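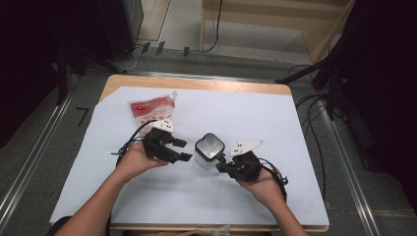 *A pair of hand-held grippers at the paper-covered table, the right one closed on a clear container with a dark lid.*

# About the Ruston Workshop

We are a shared workshop with 228 members and a fair amount of doubt about robots in the home. Most of us came here to mend things. A few stayed to build things, and the automation group grew out of those few, mainly because they kept arguing at the kettle and it seemed better to give them a table.

The group is run by Femi Ekpo, who used to service packing machines and has never quite forgiven them. Femi's view is that any gadget sold as saving you work should be made to prove it against a person with two hands and a cup of tea going cold. So far the person is well ahead.

## What we build

Our main project is called Numard. It is a set of hand-held grippers, worked by a person, which we use to find out what a pair of robot fingers can and can't get hold of before anyone spends money on arms to carry them. The fingers are flat plates with holes through them, and we swap shapes often. The holes save a bit of plastic and give us somewhere to fix things later. Some members claim they make the finger better at its job as well. I have asked for evidence and am still waiting.

The things we pick up are ordinary: tubs, pouches, wrappers, whatever comes out of a kitchen cupboard. Tubs with straight sides make any gripper look clever, and you will have seen plenty of films online that feature little else. Soft packets are another matter. They fold where you don't want them to, and the bit you thought you had hold of is often just air and a crease.
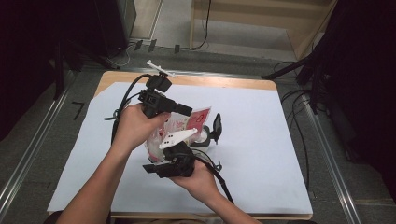 We write down every try, including the bad ones. Since October we have logged 657 of them, and 452 ended with the item put down where the person meant to put it. I would not brag about that. A child of four would beat it easily, and the child would be bored by the end of the first row. But the figures are ours, taken the same way each time, and they are more use to us than a brochure.

Cables are the other lesson. Every new part seems to bring one with it, and each one has a talent for being in the way of your wrist. We have tried clips, ties, sleeves and bad language. Ties are winning at present — cheap, quick, and easy to cut off when you've put them in the wrong place.

## What we don't do

We don't sell robots. We don't take on jobs for firms that want a film of something working once. We have been asked whether Numard will one day tidy a kitchen by itself, and the answer is that we don't know and rather doubt it. If that changes, the log will show it.

We also don't promise that a build will be finished. The Zarkuvov, our first try at a motor-driven gripper, is in a box under the bench. It could hold a sponge. It could not let go of a sponge. Femi keeps meaning to strip it for screws.

## Where the money comes from

Members' fees cover the rent and the lights. Ogbonna, the hardware shop two doors down, lets us have offcuts at cost and has never asked for its name on anything, so we are putting it here. Materials for the gripper work come out of a jar, and anyone using the printed parts for their own build is asked to put in £5 a set.

## Joining in

You don't need to know anything about electronics. You do need to be willing to do the same small thing many times and write down what happened, even when it makes your own design look silly. People who arrive certain that robots are about to change everything are welcome, and so are people who are certain they won't. Both sorts tend to go quiet once they've tried to lift a crisp packet by one corner.

Come to an open evening first and have a go. Bring something awkward from your cupboard if you like, as long as it's closed. Long sleeves should be rolled up, and drinks stay on the windowsill.

Page last changed April 18, 2021. The old opening hours are still on the front door and are wrong; please ask before travelling.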